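Bamano blocks go on loan at Humport library

31/01/2020

Families in Humport can now borrow sets of colored wooden building blocks from the town library, along with the usual books and puzzles. The library has put 40 sets into its toy lending room, and nine of them were already out by the end of the first afternoon.

The sets are made by Bamano, a small workshop on Bezerra Street run by Ignacio Cabral. He cuts and paints the blocks himself and started selling them at the summer market three years ago. The library paid $1,519 for the whole order, with the money coming from its used book sale last May.

"I wanted something a four-year-old and a ten-year-old could both use," Cabral said. "The little ones stack. The older ones start copying shapes from each other."
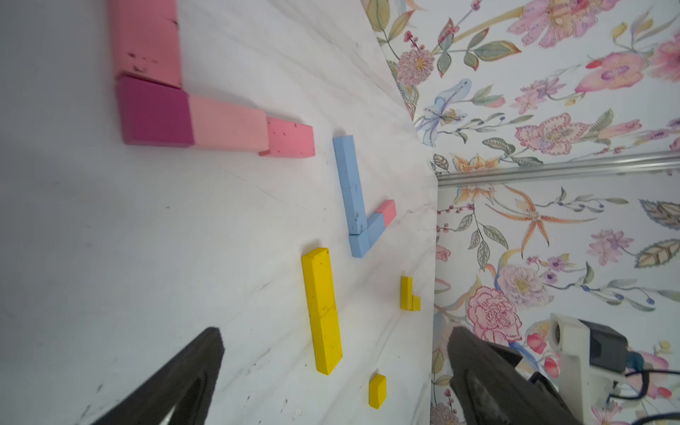

Kourosh Tabrizi, the children's librarian, will lead a shape-building hour for kids ages 4 to 10 on the first and third Saturday of each month. Children lay blocks flat on the table to make letters, corners and paths, and then a partner tries to build the same shape in another color. The L is the one most groups start with, and it can be done big or small, as with the large pink one with a deep magenta square at its corner and the light blue one with a bit of pink at the tip. Long straight pieces, like the yellow one, are used for measuring one shape against another.

Sets can be kept for three weeks and renewed once if no one else is waiting. Each one comes in a cloth bag with a tag listing the pieces. Tabrizi asks families to check the tag before they bring a set back. Lost pieces can be replaced through the workshop for a small fee.

The paint will pick up chips and specks with use, and Cabral said he will touch up worn blocks at no charge each winter. He is also working on a set with wider blocks for toddlers, to be called Iteo, and expects to have the first ones ready in May.

A library card is needed to borrow a set. The building hour is free and open to everyone, but space is limited, so sign up at the front desk.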